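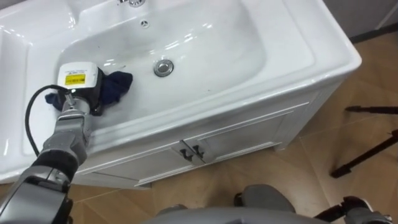
Up at six. Frost on the shed roof and along the top rail of the fence, none on the grass, so it can't have been a hard one. Porridge, then checked the tyres. The back one was soft again. I pumped it up and decided to trust it, and put a spare tube in the bag anyway.

The plan was to ride out to Hukora and back by the river road and be home before dark. I haven't done the whole loop since before Easter. Between the wet May and the cough I've mostly been going to the shops and back, and that isn't riding. The computer on the handlebars said 3,356 km when I wheeled the bike out, all of it since I bought the thing second-hand. I had hoped to be past four thousand by now.

Wore the long gloves, the thermal top and the old rain jacket over that. Too much by the first hill, as usual. I had to stop by the Dumenmont showground and take the jacket off, and then I was cold for the downhill. I never get this right in June. If you start out comfortable you end up boiling, and if you start out cold you spend twenty minutes cursing yourself.

The showground has had its new gates put in. They're painted green and hung so that they open outwards onto the road, which seems odd for anyone towing a float. There was a ute parked in front with two kelpies on the tray, both of them very interested in me.

From there it's flat for a good while. The paddocks on the left are under water at the low end and there were ibis all through them, and a pair of pelicans further back looking too big for the place. The road itself was clear. Council has filled the long pothole near the cattle grid, the one that bent my rim last year. They've filled it proud, so now it's a bump, but I'll take a bump.

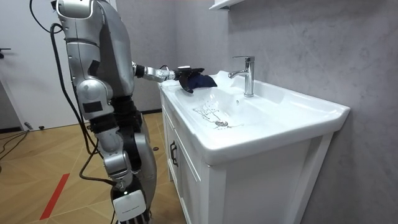

I got to the Tritow turnoff a bit before nine and ate a banana sitting on the guard rail. The sun was properly up by then and I could feel it through the top. A few cars went past, mostly towing boats, which surprised me, as the ramp was closed last I heard. Somebody must have opened it again.

The climb up from Tritow was worse than I remembered. I was in the lowest gear before the first bend and stayed there. It's not a steep hill. People who ride it properly would laugh at me. But it goes on, and there's a false top where the road flattens for a couple of hundred metres and you think you're done and change up, and then it goes round to the right and carries on. I've ridden it for years and I still change up every time.

Stopped twice. The first was for breath. The second was for a lyrebird, or I said it was. I heard it down in the gully doing a whipbird and then what sounded like a currawong, one after the other with no gap. I stood there for ages with the bike leaning against my hip and didn't see so much as a tail feather. My legs had gone stiff by the time I got going again.

The top was windy. From the lookout you can see the whole of the flat country back to Dumenmont and the silos, and on the other side the lake with Hukora at the end of it. Someone has scratched the lettering off the information board so it no longer tells you what any of the hills are. I used to know them all. I could name five of them this morning and had to guess the rest.

Then down. I wore the jacket and was glad of it. The downhill takes no time at all compared with the going up, and there's gravel washed across the inside of two of the corners, so I kept my hands on the brakes and didn't enjoy it as much as I'd planned to. My fingers were numb at the bottom.

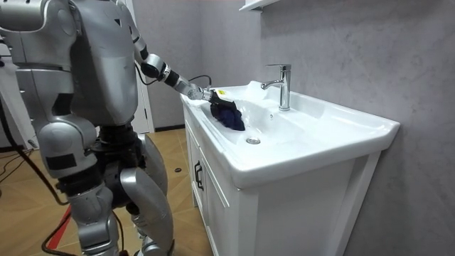 Posted by riverroadrider in Diary, June

Second half, written after tea.

Hukora was quiet. The kiosk by the lake has shut for winter, so I went up to Mensah's on the main street for a pot of tea and a pie. Pie was good, a bit heavy on the pepper. They've moved the tables so that you can sit in the window with the sun on your back and watch your bike at the same time. I stayed longer than I should have and read most of the local paper, including the fishing report and the tenders. The bridge at Tritow is going out to tender again. That will be the third go at it that I can remember. Meanwhile it stays one lane with the give way sign that half the traffic ignores.

Filled the bottles at the tap in the park and went home by the river road. Headwind the whole way, of course. It was a westerly and it came straight up the valley. I put my head down and counted guide posts, then got bored with that and tried to remember all the words to songs from school instead. I got through two complete ones.

The back tyre gave out near the pump station. I'd like to say I was surprised. I took the wheel off on the verge, found a sliver of wire the width of a hair in the tread, and pulled it out with my teeth for want of anything better. The new tube went in without trouble. The mini pump is nearly useless, though, and I rode the last stretch on a tyre I could push in with my thumb. Must buy a decent pump. I wrote that in here last winter as well, I think.

Wattle is out already along the levee, only a few trees of it. It seems early. There were bees on it, and the smell came and went with the wind.

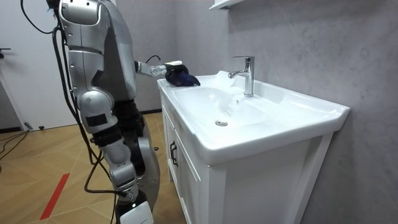

The bathroom, vanity side.

Got home at half past three with plenty of light left. Put the bike in the shed without washing it, which I'll regret, as there's grit all through the chain. Had a long shower and then soup, the last of the pumpkin one from the freezer, and toast.

Knees are all right. The left one clicked on the stairs but it does that. Neck and shoulders are worse than the legs, from hanging on into the wind, I suppose. I'll raise the handlebars a touch before next time and see if it helps.

Things to do: pump, new back tyre, bring in more wood, ring about the gutters. Rain forecast from tomorrow night. I might do the short way round by the showground in the morning if it holds off, just to turn the legs over.

Bed at nine.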